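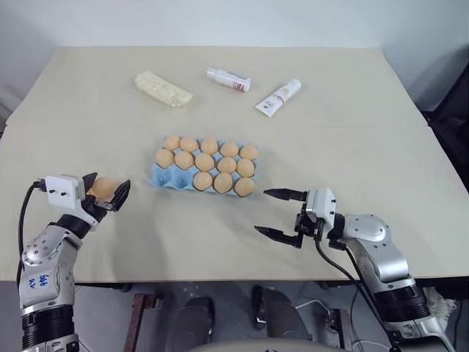
## How a two-armed robot handles eggs

An egg is a hard test for a robot. The shell is smooth and curved, and it cracks if it is squeezed too much. If it is squeezed too little, it slips. The Garnach kit is a pair of robot arms sold to schools and science clubs, and its first lesson is about eggs.

### The parts

Each arm is a chain of stiff pieces called links. The places where links meet are called joints. A motor inside each joint turns it, the way muscles bend your elbow.

At the end of the arm is the gripper. It has two pointed black fingers that move together and apart. A black cable runs from the gripper housing down along the arm.

### Holding one egg

In the lesson, the left arm has an egg between its fingertips. The tray has three rows of five cups, so it can hold 15 eggs. Thirteen are in place, and the two empty cups are side by side at the left end of the nearest row.

To put an egg in a cup, an arm goes through these steps:

1. Move the gripper over the cup.
2. Lower the egg until it rests on the bottom.
3. Open the fingers slowly.
4. Lift straight up, so the fingers do not bump the next egg.

Step 3 is where most beginners' programs go wrong. If the fingers open too fast, the egg can roll.

### Why two arms?

One arm can fill a tray. With two, the second arm can steady the tray or work on the other side. The right gripper is open and holds nothing, with its fingers pointing toward the tray.

The program must also keep the arms from hitting each other. It checks the position of both arms 200 times every second. If they get too close, both stop.

### What is in the kit

- Two arms with grippers
- Two cables and one control box
- A book of 38 lessons, written by Naima Samir
- Practice eggs made of rubber (real eggs are not included)

Start with the rubber eggs. The book moves to real ones in lesson nine – by then you will have learned to set the finger speed and the squeezing force.

### Words to know

**Force:** a push or a pull. Squeezing is a force from two sides.

**Program:** a list of instructions that a machine follows in order.

**Grip width:** the distance between the two fingers. For the egg lessons it starts at 53 millimeters and gets smaller until the fingers touch the shell.

An adult should switch the arms on and stay nearby. Keep hands and hair away from the joints while the arms are moving.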